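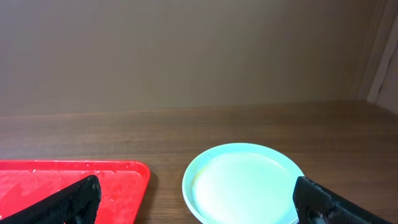
Between the fingers: red tray on the left, pale blue-green plate on the right.

Table Setting, Week 3
Gallery by Siiri Zariņš

We're collecting demonstrations for Graller, our two-armed tabletop learner, and I love this stage! Every example is a person steering the arms through a small kitchen job while all the cameras record, and the policy later learns from the lot. We have 594 episodes so far and want 1,000 before we train again.

The wrist views are my favorites. You get fingertips, a bit of plate rim, some wood grain, and that's all the model gets too (plus the overhead view, when it bothers to use it). Ching-wen Choi has been labeling them and can now tell who was driving just from how the fingers come in.

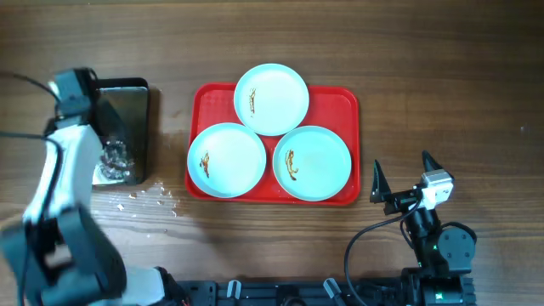

Three plates on one tray makes for tight quarters, and we like it that way. Lorna Moncrieff shifts the layout a little between episodes so the arms can't just memorize a spot on the table. Euan Halliday wants another 100 with the plates nearly touching, and I've already claimed the Monday morning slot to drive them.

Next gallery: cups, and Fergus Gillies on the left arm.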